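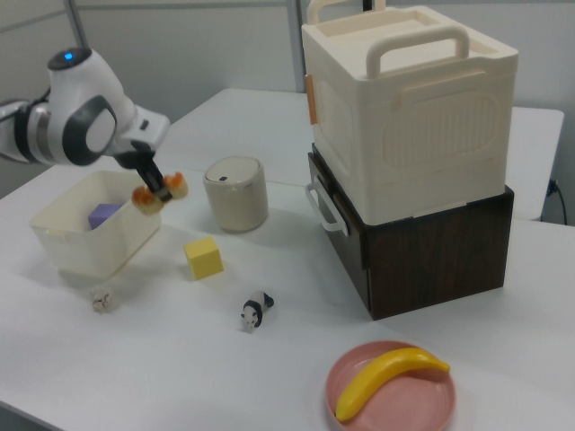

Toy storage at the Hurnell playroom: progress report to the Bevelus fund

25th June
By the Damasceno project office
4 minute read

The grant agreement asks us to say whether the playroom is "measurably tidier." We would like to start by saying that we don't think this can be answered in the form it was asked, and that we said so when the application went in. What we can report is what was bought, what got used, what we stopped doing, and where we have doubts. There are quite a few of those.

The plan, for anyone reading this without the application next to them, was to replace the open shelves with closed storage, sort the toys by kind, and see whether families could put things back at the end of a session without staff doing it all over again. Bevelus paid for the containers and the white tables. The Zunell storage guide, which we were encouraged to follow, supplied the sorting system.

We followed the Zunell guide for 15 sessions. It sorts toys into building, pretend food, animals and "other." The trouble begins with the foam cubes. They are building toys, clearly, but in practice they are also cargo, furniture for the animals and, very often, food. The purple ones and the yellow ones ended up in different places for most of the spring. A purple cube in the bin and a yellow one out on the table is a fair picture of where the system stands on any given day. The guide has no advice on this beyond "be consistent."

Pretend food has gone better. A plate is an obvious home for a banana, and we have stopped treating a banana left on the pink plate as something to be put away. The guide would have the plate in one container and the fruit in another. We tried that and found the fruit back on the plate by the next session, so the plate now goes up on the shelf with whatever is on it. We don't claim this as a finding.

Animals are the weak point. There was supposed to be a container for them and there is one, but small figures such as the panda tend to be the last thing anybody lets go of, and they get set down wherever the child happens to be standing when it is time for coats. Adding a picture label made no difference that we could see.

On the containers themselves:

The open white bin is the most successful purchase by some distance. The walls let a little of the color inside show through, it has no lid to lose, and a cube can be dropped in from above without anyone needing to be careful. If we were starting again we would buy several of these and very little else.

The large cream container with the handle over the lid is well made and we have nothing against it. It is also big, and when it is full it takes an adult to lift it down. We keep it on top of the dark brown box because there is no other spot for it, and this means the brown box can't be opened until the cream one has been moved. A child who wants something from the bottom has to ask. We were told that stacking would save space. It does save space, and it also means that the things in the lower box hardly come out. We would want to see them used before saying the space was well saved.

The beige canister with the gray lid was added late and we are still not agreed on what it is for. It has been emptied and refilled with different things since it arrived. At the moment it mostly works as a tower for the animals to stand behind.

Results against targets

The target was to bring clearing up down to 15 minutes. At the start of the grant it took 60. By the middle of June it took 55. We could present this as an improvement, and the template more or less invites us to, but the June sessions were also smaller, and the weather was good enough that a fair amount of the play went on outside. We don't believe five minutes can be credited to the storage.

The second target was that families would "take ownership of the sorting process." We don't know how to measure this. Some parents sort very carefully. Others put everything in the nearest container, which takes less time and leaves the table just as clear. We have come round to thinking the second group may have a point.

The third target, a reduction in lost pieces, we can't report on. No list of pieces was made before the grant began, so there is nothing to compare with. That was our mistake and it should have been caught at the application stage by us or by you.

What we propose for the rest of the grant period

Drop the four categories. Keep the pretend food together, plate included, and let everything else go in open bins.

Take the big container off the top of the brown box and stand it on the second table, even if that costs us some of the clear surface. We'd like three weeks of this before anyone decides anything.

Stop printing labels.

Leave the remaining equipment money unspent for now. The Zunell range includes a wheeled unit that has been suggested to us twice. We have not seen anything in the playroom so far that a wheeled unit would fix, and we would sooner return the money than find a use for it.

Small odds and ends still turn up on the tables that don't belong to any set. There is usually something beige and crumpled near the bin – paper, or a soft toy that has had a hard life – and the sorting system gives no help there either. We would ask that the final report form include a space for this kind of thing, or at least drop the question about "percentage of items correctly housed," which we have left blank.

Comments

Parent, morning group: Thank you for saying the labels didn't work. My son peeled ours off and stuck it to his shoe.

Bevelus grants desk: Received with thanks. We do need a figure in the percentage box, even an estimate. The form won't close without one.

Hurnell regular: Please don't get rid of the big cream one, it's the only thing in there my twins can't tip over.

Damasceno project office: Replying to the grants desk. We have entered zero and added a note.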